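Recording chores at home for robot training: what are the house rules?

Myrtle Szabo
8/7/18
Hello all! I've signed up to record everyday chores at home for a robot learning project, and I start with tidying a storage box by the bed. The instructions I got are two lines long (two!) and I'd love to know what good practice looks like before I do 100 of these and find out I did them all wrong. Do labels matter? Do I need to empty the box first?

Rogelio Manalo
Just act natural, you'll be fine.

Meifang Han
Welcome, Myrtle! I've done 200 clips for Stekelo and checked plenty of other people's, so here are the habits I'd pass along, and please forgive the length.

1. Keep both hands in view while you handle things, and hold each item over the box for a moment before you put it down.

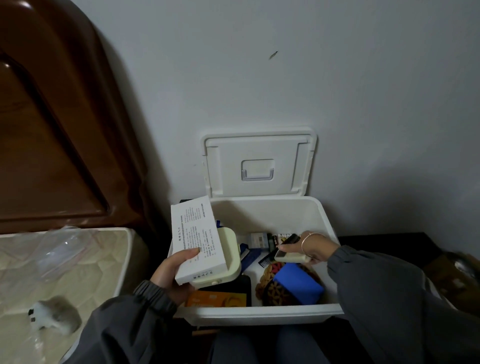 2. Look for anything with a name, address or prescription on it. Printed boxes and barcodes are fine on our project, but do ask yours, as the rules differ.

3. Leave the box as full as it normally is. A packed one with pouches, a comb and little cartons teaches more than three things on a bare floor, and no, you don't need to empty it!

4. Stop the recording if somebody else walks in, and get their written okay before you carry on.

Dehua Yan
Agree with Meifang, except that on Kodus we had to cover barcodes too. Worth an email first.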